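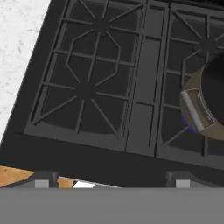 Burner lit, pan on, gripper at the front edge of the stove. Simulated kitchen.

CAN IT COOK YET? Notes from the Starnivum demo

3/13/18

Quick one this issue, deadline was yesterday. Went over to Starnivum to see where the kitchen arm stands. Short answer: some chores, slowly, in simulation. Long answer follows, typed on the train.

The team runs everything in a rendered kitchen first. Gas range, marble counters, microwave over the stove. Their reasoning is cheap failure. You can drop a pot 144 times before lunch and there's no floor to mop. The chore list has 12 items on it right now, mostly the dull stuff: move the pot, turn the knob, wipe the counter, put the thing back where it was.

Pot work is the one everybody asks about. Reaching over a flame is easy enough for an arm. Getting inside the rim without knocking the handle, less so. The Drestitz group has been at the same problem and says the same. 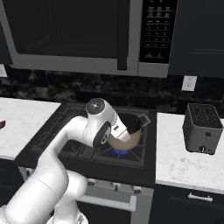 Gripper tip down in the pot opening, flame on underneath.

I asked for numbers and got them, which is rare. Of 875 scripted runs on stove tasks, 563 finished without a person stepping in. Sounds decent until you picture your own dinner. The misses are mostly small stuff. Grip lands a little off, arm stops, waits for help. A few were plain bad: pot tipped, run over.

Counter jobs score better than stove jobs. Flat surface, more room, nothing burning. Wiping is close to boring now, they say, tho corners still get skipped. What the arm can't do well is leave one job half way and come back to it. Anybody who cooks does that all evening. Stir, chop, stir, answer the door. The arm finishes what it started or it quits.

Speed is the other sore spot. Moving one pot from burner to counter took long enough that I checked my mail. Twice.
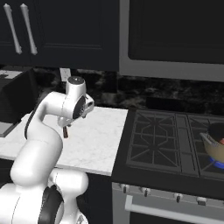

WHAT ABOUT THE SHOP FLOOR?

Better news there, or at least less bad. Grostley has members asking about packing and bin sorting, and those are closer. Same part, same spot, same light all day. A home kitchen changes every time somebody puts the groceries away.

Navaratnam is planning a bench trial in April, small parts only, no heat. We'll send somebody. If your shop wants in, reply to this email with the job you'd hand over first. Please be specific, "cleaning" is not a job, its forty jobs.

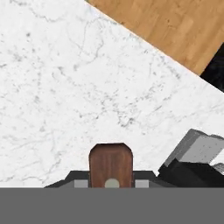

Brown finger, lots of marble. Close view from the gripper end.

Still no price from Starnivum, and no date for a real stove. I asked both questions two ways. Will ask again in April.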